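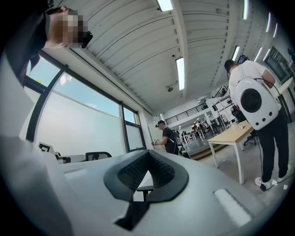
Window side, second floor room: seating and light

September. Notebook, kept by the bench group
Reading time: 2 min

Went back over the window side because the Ornum plan says it's the best place in the room to work, and I don't buy it. The plan was drawn by people who like windows. It gives us 2 rows of desks along the glass and calls the light "even and restful." We'll see.

What we have now: white desks, office chairs that don't match. One has a white frame with a black cutout in the back, others are black mesh. I'd guess at least two orders, possibly three if the Pirari invoice is for what I think it is. The invoice says "task seating, mixed" and that could mean anything.

Glass. Dark frames, thick uprights, big panes. The sky was pale blue with a bit of cloud when we had the desks in use, so about as friendly a day as this side gets. The lower panes go nearly white if you look at them from the wrong spot. Nair's summary says glare is "not a reported issue." Not reported to whom? I have a desk there and I tilt my screen every afternoon.

Light meter: 300 at the desk nearest the door with the blinds question left aside, more than that by the window, and I stopped writing numbers down once I noticed the meter moved when I moved. Sleeve shadow, probably. Redo with the meter on a stand. Until then I wouldn't quote the 300 to anyone.
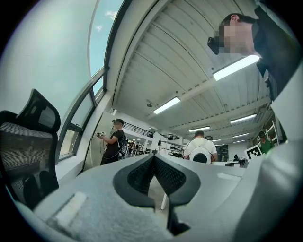 Ceiling

White corrugated metal with white beams across it, rectangular fluorescent fixtures. They were on, with all that daylight coming in. If the point of the window side is free light, why are we paying for both? Flevudach quoted for zoned switching and claims 59 percent off the lighting bill. I'd like to see the room they got that number in. Asked for it, got a brochure.

Noise is my other doubt. Ridged metal overhead, glass down one side, thin-legged tables. The plan wants 60 panels of felt and doesn't say where they go.

Chairs, again. The mesh one with the headrest is comfortable for reading and too tall in the back for leaning over anything. I'd keep it at the window and not order more.

To do:
- meter on a stand, morning and 3 pm
- one day with the fixtures off, ask people afterward, don't warn them
- find the real Pirari order
- measure the sill, the plan has plants on it

Not signing off on the plan yet.

Questions about this notebook: ask at the bench. Internal copy, all rights reserved. Back to top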